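핸드헬드 그리퍼 핑거 패드 피복 손상 시 교체 기준 문의
게시판: 장비 유지관리 > 엔드이펙터
작성자: Olau 설비지원

당 부서는 Olau 작업장에서 핸드헬드 그리퍼 1대를 운용하고 있습니다. 최근 점검에서 핑거 패드 피복의 하단이 고르지 않은 상태임을 확인하였습니다. 패드 전체를 교체하여야 하는지, 피복만 다시 부착하여도 무방한지 문의드립니다. 개폐 동작에는 이상이 없습니다.
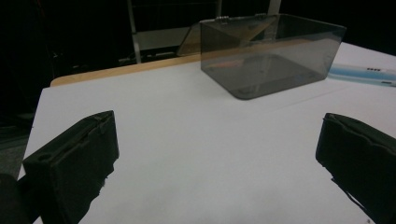

패드 교체 주기는 현재 내부 지침상 개폐 300회마다 육안 점검으로만 규정되어 있으며, 교체 판정 기준은 별도로 없습니다. 왼쪽 패드는 아래쪽 피복이 찢어졌거나 뭉친 것으로 보이고, 오른쪽 패드도 윗단이 다소 물결 모양입니다. 뚜껑이 열린 반투명 플라스틱 상자와 같이 표면이 매끄러운 물체를 다룰 때 파지력에 영향이 있는지도 함께 회신하여 주시기 바랍니다.

Gelgate 정비반
피복만 재부착하는 방법은 권장하지 않습니다. 기존 접착층이 남으면 좌우 패드의 두께가 달라집니다. 아래 순서로 교체하시기 바랍니다.
1. 전원을 차단하고 핑거를 완전히 벌립니다.
2. 양쪽 패드를 함께 분리하고 접착면을 닦아 냅니다.
3. 새 패드를 부착한 뒤 10분간 가볍게 눌러 고정합니다.
4. 빈 상태로 3회 개폐하여 좌우 정렬을 확인합니다.
매끄러운 물체의 파지력은 교체 후 실제 대상물로 확인하여야 합니다.

Hinrichs_자재
저희는 그냥 테이프로 감아서 씁니다. 큰 문제 없었습니다.

Badthorpe 장비관리
테이프 보수는 임시 조치로만 인정됩니다. 당 기관은 피복이 들뜬 시점에 좌우를 동시에 교체하고 점검대장 824호 서식에 기록합니다. 한쪽만 교체한 경우 정렬을 다시 맞추어야 했습니다.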